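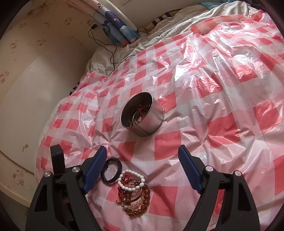

Jakmont notes, jewelry task. I'm putting these in one thread so I can send people the link.

The task is sorting jewelry in and out of a small open tin with two hand-held grippers. Bracelets, cords, bangles, strings of beads. Every take is one person doing the job by hand, and the recordings go into training for the two-arm setup at Kutgate.

Target for this task is 800 usable takes. We're at 47 after the first pass through review. The reject pile is bigger than I'd like, so most of this thread is about rejects.

Most common reject: grabbing two pieces when the take is labeled as one. Cords hook onto everything. You close on a red cord, lift, and a bangle comes along with it. If that happens, don't shake it off. Lower it, open, pick again. A clean second try is a usable take. Shaking isn't something we want the arm to learn.

Second most common: moving too fast. People who have done dishes or folding takes get quick with their hands, and the speed carries over. With beads the strand keeps swinging after your hand stops. Wait for it to settle, then lower.

Sang Giáp timed the settling for a few strands. The long ones need a full breath before you lower them. The short stretchy ones hardly swing at all. I've stopped giving people a number and just tell them to watch the bottom bead.

Somebody asked why we don't use the remote rig for this. We tried. With the remote rig you're driving the real arm from a chair and you can't feel the beads at all. With a gripper in your own hand you get a little of it through the grip. You notice when a strand is sliding before you see it.

Remote was better for one thing: nobody could do a move the arm couldn't do. By hand you can twist your wrist into places the arm will never reach. So the rule for hand takes is to keep your elbows out and your wrists boring.

More on wrists. If you have to lean your whole body around to get a piece, leave it and take another one. The pile can be worked from any side. The arm's base doesn't get up and walk.
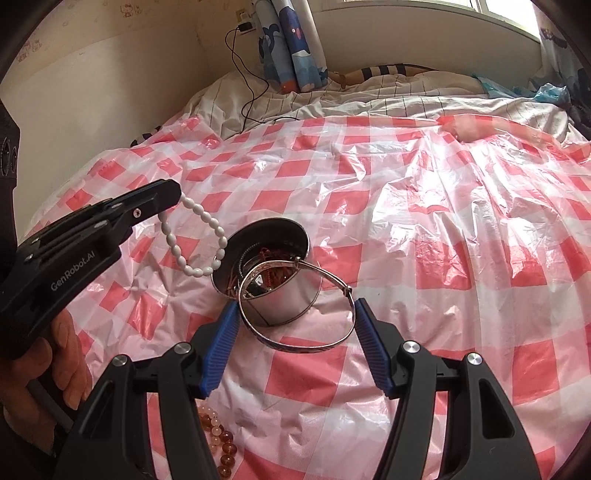

White beads on one gripper, a bangle at the pads of the other, tin behind it.

Two-hand takes are slower to teach than one-hand takes. The usual problem is that the second hand has nothing to do and starts wandering. Park it off to the side, open, low. Bring it in when there's a job for it.

Jobs for the second hand, as we have them now: holding the tin still, taking the free end of a long strand, holding one piece clear while the first hand goes in. If you find another one, tell me before you record a batch of it.

Don't cross hands. I know it's sometimes the shortest way. The arms can't do it safely and the take gets thrown out even if everything ends up in the right place.

Holding the tin: squeeze the rim from the side, one pad inside and one outside, and only as hard as you need to. It's light, and it will tip if you go into it at an angle. A tipped tin mid-take is fine if you set it back up with the gripper. It's a reject if you use your fingers.

Fingers in general: none in the work area between the start tone and the end tone. Reset with your hands all you want after the end tone.

Resets. Please don't lay everything out neatly. The first batch from the Tokirstead group had the bracelets in a tidy row every time, and the model got good at tidy rows. Drop them in a pile. Let them land on top of each other. A bead string inside another bead string is a good start position.

Same goes for the tin. Upright, tilted, near, far. Change it between takes.

Shiny surfaces came up in review. Plastic sheets throw glare, and the glare moves when you move. I was going to ban them. Pumphrey (the review team) said to keep them in, as long as the piece being picked is visible at the moment the pads close. So they stay. If the piece disappears into a white patch right when you grip it, redo the take.

Bangles are the hardest thing in the set for most people. A thin hard ring lying flat gives the pads nothing to close on. What works: press down lightly on one side of the ring so the other side lifts, then pinch the lifted side. On a soft surface like a bed this is easier than on a table, because the near side sinks a bit.

Also allowed with bangles: one pad inside the ring, one outside, close, lift. That one is repeatable and the arm copies it well. If you're new, start there.

Not allowed: hooking the ring with the tip of the gripper and carrying it unpinched. It looks fine, and on the arm it falls off nearly every time.

For beads, grip across the strand, with the strand running up and down between the pads. If you grip along the strand, the beads roll and you lose it. Round beads are worse than oval ones for this.

How hard to squeeze: close until the strand stops slipping, then stop. The width of the opening gets recorded for the whole take, and if you crush every piece to fully shut, the recording says the same thing for a cord and for a big bead. We want the difference to show.

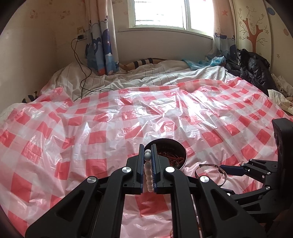
Do I need to finish the whole pile for a take to count?

A take counts if it has one complete pick and one complete place, with the gripper open at the end. Finishing the pile is a separate task with its own label, and you should only record it if it's on your sheet that day. Stopping partway through a pick is what makes a take unusable.

Next post is about labels, since I got three different spellings of the same one in July.

Use the list. If the piece is a string of beads, it's "beads" even if you think it's a necklace. If it's a hard ring, it's "bangle." If it's cord with or without knots, it's "cord." Color goes first, one color only, whichever there's most of. "Red cord." "White beads." That's the whole label.

If you can't decide on a color, pick one and keep it for the session. Pumphrey can fix a wrong color in bulk. They can't fix one that changes halfway.

Session length. I've capped it at six takes in a row, then put the grippers down. The spring is light but you're holding your forearms up the entire time, and the later takes get shaky. You can see it in the traces before people say they're tired.

What the arm does with this so far: it picks cords well, places them in the tin most of the time, and still lets go of beads too early. I think that last one is our fault. A lot of the early takes open the pads while the strand is still above the rim and let it drop in. It's natural to do. From now on, lower until the bottom of the strand is touching something inside the tin, then open.

Giáp is rerunning the model once we have 100 takes with the lower release. I'm not promising a result. If it still drops beads, I'll look at the grip width next.

Two people asked if left-handed takes are OK. They are, and I'd like more of them. Don't switch hands to match the sample clips.

Sample clips are in the shared folder under Jakmont, then jewelry. The old ones with the high release are gone. If you saved a copy, delete it and use the new set.

Kutgate has the arm free after 2 p.m. for anyone who wants to watch it try the bangles. Bring your own tin if you want a different size tested. I'll add to this when the rerun is done.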